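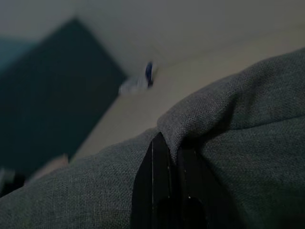
I have been trying to find out why cushion covers and pillowcases in coarse weaves go baggy at the corners, and the answer has more to do with how the cloth is cut than with what it is made of. These are my notes, mostly so that I do not have to work it out again.

A plain woven cloth has two sets of threads at right angles. The warp runs the length of the roll and is held under tension on the loom. The weft goes across and is not, or not as much. When the cloth comes off the loom the warp relaxes, the crimp in the threads redistributes, and the piece shrinks more in one direction than the other. Washing finishes the job. A cover cut before this has happened will be the wrong shape after it, and the filling will then push the seams into whatever position they will tolerate.

My first test was on a heavy linen mix sold under the name Sundivik. I marked a square 257 mm on a side with a laundry pen, washed it at 40 degrees, dried it flat and measured again. The warp direction had lost 20 mm, the weft direction a good deal less. A second wash changed almost nothing. I then did the same with Melden, a cotton of similar weight, and the difference between the two directions was smaller but still there. I have not tested it with a tumble dryer. I do not own one.

Ngọc Ngô, who taught the evening class where I learnt to do any of this, always soaked her cloth overnight in the bath and hung it over two rails so that the weight was spread. I used to skip it. I now soak everything for at least a few hours, although I use cold water and she used warm.

The bias is the other half of the problem. Pull a woven cloth along the thread and very little happens. Pull it at 45 degrees and the small squares between the threads turn into diamonds, and the cloth can stretch a long way before the threads themselves take any load. The corners of a cushion are pulled on the bias every time somebody picks it up by one. In a close weave there is enough friction where the threads cross to bring most of the shape back. In an open weave there is not, and the stretch stays.

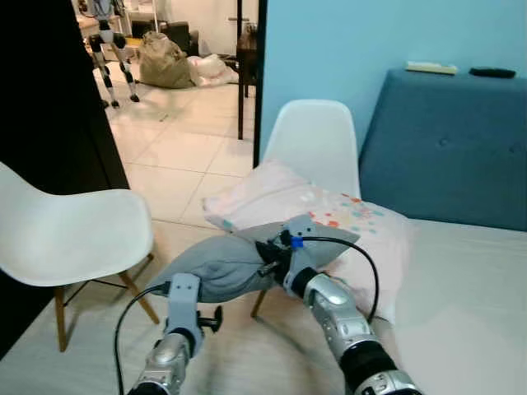
Filling matters more than I had allowed for. The usual advice is to make the cover slightly smaller than the pad, and the shop pads I have bought all assume this, but the advice does not say how firm the pad should be. A grey pillow held at its two ends, over a bed with a white sheet on it, is being loaded along its length, and whether the cover wrinkles or stays smooth in the middle depends on how much of the space inside is taken up. With a feather pad the contents move and the cloth has to carry the load alone. With a foam pad the cloth does very little.

I weighed the pads I had. The feather one was 376 g, which is light for its size, and it is the one whose cover failed first. The failure was at the seam, where the threads had slid along each other and left a ladder of small gaps next to the stitching. This is called seam slippage. It is common in loose weaves and a stronger sewing thread does nothing for it. A wider seam allowance does help, and so does a strip of fine cotton tape sewn into the seam on the grain.

Vilém Brabec wrote in after my last post to say that upholsterers round the corners of a cover very slightly, taking the line of stitching in by a few millimetres as it approaches the point, so that the finished corner looks square instead of eared. I tried it on one cover in Kiều, the cloth I had left over from the curtains. It works. I would draw the curve with a template, as my two freehand corners do not match.

Current procedure, then. Soak, dry, press, pull a thread to find the true grain, and cut along it. Tape the two seams that run parallel to the weft. Allow 20 mm at every edge and finish the raw edges before assembly. The zip goes in first, while everything is still flat.

I have a short length of Tirnano to try next, which has a twill weave and should slip less at the seam. It has been soaking since this morning and the water has gone slightly brown.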